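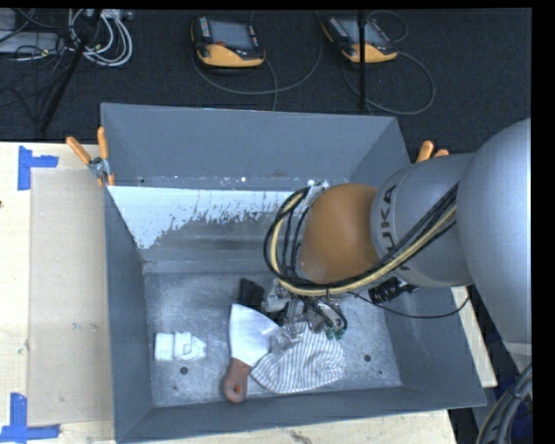

Somebody from Hokness wanted to know, before I'd even got my coat off, whether we were going to spend another whole meeting on scrapers and rags. I said no, only the first half of it, and I've kept my word (just about!).

**Clurkora workshop meeting, 2/23/25**
Upstairs room at Clarnley, my notes as usual, so shout if I've got you wrong.

**Last time**

January's notes were agreed with one change. I'd put that the paint shelf was finished when it had only been started. Sorry, all!

**Scrapers and cloths**

We went round the houses on this. The broad-bladed scrapers are the ones everybody reaches for, and they keep getting dropped in the grey bins along with whatever cloth was last in use. Hokness would like blades and cloths kept apart altogether, as a blade wrapped up in a crumpled cloth is a nasty thing to grab. I quite like having both in one bin when I'm halfway through a job, and I wasn't the only one, but I do see the point about fingers.

Agreed: one bin can hold both while a job is going on. At the end of the session scrapers go back on the rack and cloths go in the wash bag. I'm writing the labels.

We also talked about the striped cloths. They've been better than the plain ones for wiping down after filler, and they don't shed nearly as much fluff. Barros can do us a bundle of 300 and the price is fair, but where on earth would we put them? Left with me to ask if they'll split the order.

**Bins**

The floors of the bins are getting scuffed. Clarnley asked about liners and the feeling was that they'd only ruck up and catch the blades, so no liners for now. We will buy 4 more bins, same grey, so that they match and I can stop moaning about it.

**Money**

We set aside 2,000 for the benches and 2,000 for everything else, and the second pot is where cloths, bins and scrapers come from. There was a bit of a wrangle over whether the rack counts as a bench. It doesn't.

**Any other business**

- The tap in the back sink still drips. Clarnley has been told, again.
- Please don't use the good scrapers on paint tins!
- Hokness has our long ladder and would like to hang on to it for another fortnight. Fine by everyone.

**To do**

- Me: labels, and Barros about a smaller bundle
- Clarnley: tap, order the bins
- Hokness: bring back the ladder

Next meeting same place, and I'll send the date round once the room's booked.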